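3 min read

Operator-Trainers, Table Handling -- Hustus, Tolonville site
Posted January 12, 2023

Hustus packs and returns rental tableware for hotels and event halls. Over the next year, part of the sorting and setting work at our Tolonville site will move to robot arms. The arms learn from people doing the job with hand-held grippers, so we need people who know how to handle glassware and are willing to do it slowly, many times, while it is recorded.

We have four openings. Two are reserved for current packing staff, who keep their grade and seniority if they move over. The other two are open to anyone.

What you will do
Pick up, place and turn small items with a hand-held gripper. Reset the table between takes. Mark bad takes in the log. Later, watch the arms run and step in when they get stuck.

What changes for packing staff
Night sorting ends in July. The day shift stays, with less lifting and more checking. Anyone whose station closes will be offered retraining on paid time -- the terms are posted at the Rultthorpe and Tolonville sites.

What we ask
Steady hands, patience with repeated tasks, and basic written English. You will be on your feet for most of a four-hour session. Experience with robots is not needed. Recordings are used for training the arms and do not count toward anyone's performance review. 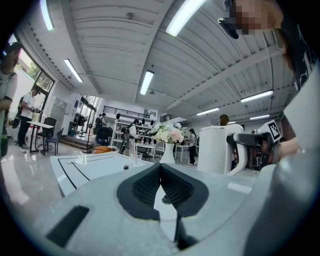
Gripper work at a marked tabletop, with a drinking glass set out on it.

How to apply
Send a short note about your work history to Vega Benítez in the Peñalver office, or leave it at the front desk in Tolonville. Current staff should also tell their shift lead.

We use cookies to improve your visit. Accept / Manage settings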